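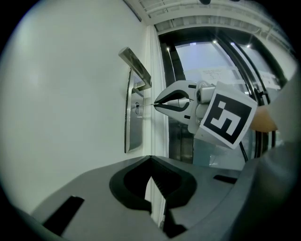 Greno Releases Hand-Held Gripper Kit for Door and Lock Tasks

HOLTINDEN, 13/01/2023 – Greno today opened orders for the Flerngate kit, a pair of hand-held grippers for recording tasks such as putting a key in a lock. The kit comes with two sets of fingers and a carrying case.

"Customers asked for a narrow fingertip that can hold a key," said Morven Strachan, product manager at Greno.

Orders ship in 4 to 6 weeks. The first run is 300 kits. Painemal will handle repairs and spare parts.

Press contact: Maysoun Obeidat, Greno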